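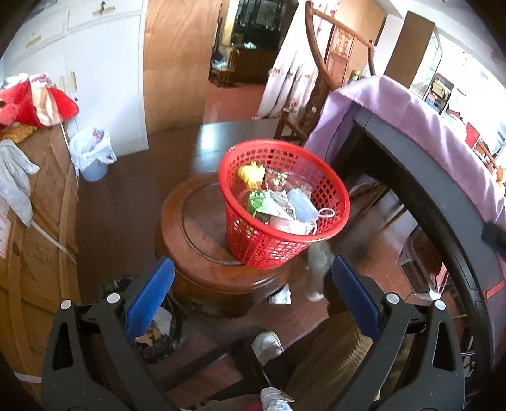 February, bench notes, started just after lunch

Picking up where I left off with the Ibarra indigo. The second vat finally has that coppery skin on top I was hoping for, and the smell has settled from awful to merely strong (Karine says I've just gotten used to it, and she may be right). I fed it another 100 grams of fructose before breakfast and kept the lid on all morning, wrapped in the old quilt, and by noon the liquid under the skin was a nice clear yellow-green, like weak tea with something wrong with it.

Dipped the first set of wool swatches, the ones Solange spun from the Penddale fleece. Three dips, five minutes each, with a good long airing in between. The color is lovely but a little streaky near the tied end, so I must have squeezed them too tightly going in. Next time I'll wet them out overnight like Rutilio told me to do in the first place. Sorry, Rutilio!

The cotton is another story. Batch 142 went in at the same time and came out a thin, grayish blue that rubs off on your thumb. I think the scour was too short. Gumaro boils his for two hours with soda ash and changes the water when it goes brown, and I did one hour and was feeling pleased with myself. I'm going to redo it properly before blaming the vat.

Weighed what's left in the Westthorpe jar while I was at it: 796 grams of pigment, less than I had written on the lid. Rigoberto, if you took some for the paste tests that's perfectly fine, just put it in the book so I know when to reorder. They want six weeks' notice now.

Checked the pH at three and again at half past four, and it had slipped from ten and a half to a bit under ten. Added a level spoonful of lime, stirred slowly in one direction, and let it be. Wool doesn't mind it lower but the cotton will want it back up.

Still to do: rinse the swatches in vinegar water, label them while I remember which is which, and ask Karine whether the big pot is free, as I'd love to get the scour going tonight.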